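How to Tell Whether a Stone Is Really a Meteorite

Most of the "meteorites" people bring home are slag, magnetite or plain old basalt. I'd start by assuming yours is one of those and make the stone talk you out of it.

Step 1. Weigh it. Put it on a kitchen scale, then hang it by a thread in a cup of water and weigh it again. Divide the dry weight by the difference between the two. Ordinary stony meteorites come out a bit over 3. My test piece from the wash below Pumphrey was 368 grams dry and gave me a number just under 4, which sounds exciting until you remember that plenty of iron ore does the same or better.

Step 2. Try a magnet. Hang a small one on a string and see if it swings toward the stone. A weak pull or none is a bad sign. A strong pull proves very little, whatever the sellers say. Magnetite pulls hard too.

Step 3. Streak it. Drag a corner firmly across the unglazed back of a bathroom tile. A red-brown streak points to hematite and a black or gray one to magnetite. A fresh meteorite usually leaves little or nothing, though a weathered one can fool you.

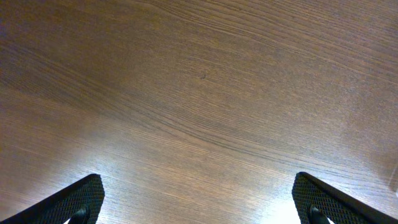

Brown tabletop with curving wood grain.

Step 4. Look at the skin. Fusion crust is thin, dark and fairly smooth. Bubbles are the thing to look for, and if you find them, you most likely have slag or lava. Desert varnish gets mistaken for crust all the time.

Step 5. File a small window. Grind one corner flat with a diamond file and check it with a hand lens. You want bright flecks of metal scattered through the stone, and maybe small round grains. Mica flashes too -- tilt it before you celebrate.

I'd skip the nickel test kits. Tracey Blackburn ran the Kornano one on her finds in March and got a pink swab from a lump of old machine part. Nickel is in a lot of steel.

If the stone gets through all five steps, ask a university geology department whether they look at samples. Many don't, so write first.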